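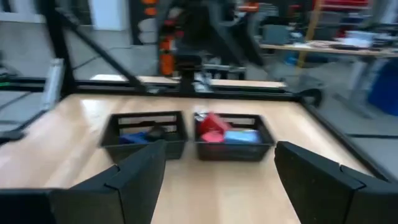

Figure 1. Two open baskets on the sorting table, both part-filled.

Unit 3: Sorting small items into open baskets

These notes go with the Thursday practical. Bring them with you, as the table of basket codes is not repeated on the worksheet.

3.1 Why open baskets

Stores that handle small mixed items have to choose between closed boxes, drawers and open baskets. Closed boxes stack well and keep dust out, but every box needs a label and every label needs to be kept up to date. Open baskets take more room on the shelf. In return, a person standing at the table can see what has already gone in.

For this unit we use open baskets only. The black baskets in Figure 1 are rectangular and sit side by side with a narrow gap between them. Leave a gap like this when you set out your own pair. Baskets pushed tight together tend to get treated as one container, and items end up across the join.

3.2 Reading a part-filled basket

Look at the left basket in Figure 1. It holds a flattened blue item and a small dark one, and there is plenty of room left. The right basket looks fuller. The red item takes up the rear left, with a smaller pinkish-red one in front of it, and the light blue item lies flat and partly overlaps the edge of the red.

Two points to note:

Overlap. Once one item lies over another, the lower one is harder to check and harder to lift out. Overlap is allowed in a holding basket but not in a picking basket.

Hidden items. A small grey item shows at the rear left corner of the right basket, behind the red one. It is easy to miss on a quick count. In the practical, always check the corners first and the middle last.

Dark items in dark baskets cause the same trouble. The nearly black item on the left would be much plainer against a white liner. Kedton baskets come without liners, so cut a sheet of paper to size if you find you are losing things.

3.3 Basket codes

Each pair of baskets is given a code on the worksheet. The codes used this term are:

316 – holding pair, mixed items
363 – picking pair, one layer only
535 – returns pair, to be emptied at the end of each session

The code belongs to the pair and stays with it if the baskets are moved to another table. Write it at the top of your sheet before you start.

3.4 Method for the practical

Work in pairs. One person sorts and the other records, then swap at the halfway point.

Clear the table and wipe it down. Set out two baskets with a gap between them. Tip the mixed tray on to the table in front of the baskets, not into them.

Sort by size first. Flat items go along the front of the basket and bulky ones at the back. Very small items go in last, in a place where they can be seen from above.

When the tray is empty, the recorder counts each basket without touching anything. The sorter then lifts the items out one at a time and counts again. Enter both figures, even if they match. If they differ, write down which item was missed and where it was lying.

3.5 Questions to think about before next week

Would sorting by colour have made your count quicker? What would you lose by doing it?

How full can a basket be before the count by eye stops being reliable? Use your own figures.

Reading: Lukoševičius, chapter 3, and the Sterow handout on shelf labels. The Resico sheet is optional – it covers drawers, which we come to in Unit 4.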